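4. Findings

4.1 Storage and circulation of toys in the lending collections

The four libraries in the study differed more in their storage arrangements than in the toys they held. Hullunell and Gronesari kept wooden blocks, puzzles and sorting toys in closed boxes behind the issue desk, and families chose from a printed list. Bozsik used open shelving at adult height. Tremeck, the smallest of the four, had moved in March of the previous year to low open shelves which children could reach without help.

Staff at Hullunell described the closed system as a response to losses. Before it was introduced, sets of blocks were often returned short of a piece, and the time spent looking for the missing piece was felt to be out of proportion to its value. The list solved this difficulty but created another. Parents who did not read English with confidence tended to borrow the same two or three sets on each visit, and several told us that they had not known what the other entries meant. "Shape set, small" and "shape set, mixed" were the entries most often mentioned.

Across the four sites, 179 households completed the first questionnaire and 87 of these also took part in the home interviews. The interviews were carried out by Rafia Khokhar and Waqas Butt in the language preferred by the family. Interviews lasted around 100 minutes, including the time given to looking over the borrowed toys with the child present. Families were not asked to prepare anything, and the interviewers accepted whatever part of the home was offered, most often the kitchen.

4.2 Plain blocks and the question of instructions

Plain blocks were the most widely borrowed type of toy at every site. They were also the type about which parents expressed most doubt. A puzzle shows when it has been completed, and a board game has rules on the lid. A cube and a cylinder carry no such message, and a number of parents asked the interviewers what the child was "supposed to do" with them. The question was put more often by parents of a first child than by those with older children at home.

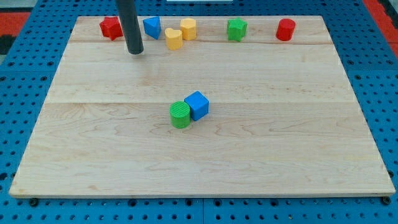 Parents gave three main accounts of how they dealt with this doubt. The first group set tasks, such as naming the colours or finding all the pieces of one shape. The second group built something themselves and invited the child to copy it. The third left the blocks out and waited. Most families described a mixture of these, and the account given often changed during the interview as the parent recalled particular afternoons. We have therefore not attempted to sort households into fixed types.

Where tasks were set, colour came before shape in nearly all accounts. Parents found colour names easier to teach and easier to check. Shape names caused some difficulty, above all where the home language had no everyday word for a cylinder. One mother at Gronesari used the word for a tin of tomatoes. A grandfather at Bozsik called it "the drum", and the whole family had taken up the name by the time of our second visit. Such borrowed names worked well at home, but parents worried that they would not be accepted at nursery. Staff at the nurseries we contacted did not share this concern, although few had told parents so.

Copying was described with more warmth than task-setting, and also with more frustration. Parents spoke of building a simple arrangement of two or three pieces and seeing the child take it apart before making anything similar. Several treated this as a refusal. Others had come to regard the taking apart as the part of the game the child liked best, and built accordingly.

Figure 3. Shape blocks of the kind discussed in Section 4.2, on a wooden board.

Those who left the blocks out were less certain that their account would interest us. A father at Tremeck apologised for having "nothing to report" and then spoke for some time about his daughter's habit of putting pieces along the skirting board before bed. Lining up, carrying from room to room and hiding pieces inside other objects were mentioned more often than building upwards. This is in keeping with the ages of the children in the sample, most of whom were under four.

4.3 Missing pieces

The loss of pieces shaped the use of the collections in ways we had not expected. At Hullunell, where a charge was made for incomplete returns, families reported keeping the blocks in their box for most of the loan period. Some allowed them out only when an adult was in the room. At Tremeck there was no charge, and an incomplete set was lent again as it stood. Parents there seldom raised the subject.

The difference cannot be put down to the charge alone. Tremeck serves a small area in which staff know most borrowers by name, and a piece found under a sofa was likely to be handed in within the week. Staff at Bozsik, which serves a larger and more mobile population, considered that the same policy would empty their shelves. They had nevertheless ended the charge for wooden shapes shortly before fieldwork closed, and intended to review the decision after one year.

Several parents suggested that spare pieces be kept at the desk and given out on request. Two of the four libraries already held such a stock, made up from broken sets, but had not told borrowers about it. In one case the box had been stored with the seasonal decorations, and newer staff did not know that it existed.

4.4 Choice by the child

At Tremeck, children chose from the low shelves themselves, and the time spent choosing was longer than at the other sites. Parents had mixed views. Those with two or more children found the visits tiring and would have welcomed a limit on the number of toys displayed. Others valued the visit more than the loan, and a small number said that they would attend even if nothing could be taken home. Staff had noticed the same pattern and had begun to leave the reading corner open for a further half hour on loan days.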